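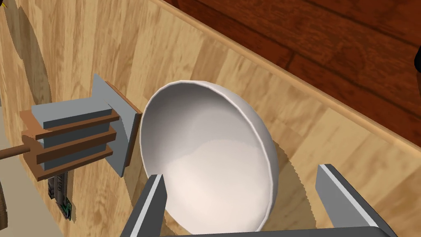

Step 3: Record the bowl grasps

Load the Ritard bench in the simulator and pick the bowl task. Reset until the white bowl comes up on its side, then drive the gripper in slowly with a finger on either side of it. Keep clear of the bracket and the small green board to the left. Any run that touches them is thrown out by the checker.

Press R to start recording before you move, and again once the bowl is lifted and held still. Each run should stay under 2,000 time steps.

Record 40 good runs per starting pose. Save failed grasps too, in the folder named "miss". Our first Vustell model was trained on 194 runs with no misses in it and kept closing too early.

Step 4: Check and export

Play back every run at half speed.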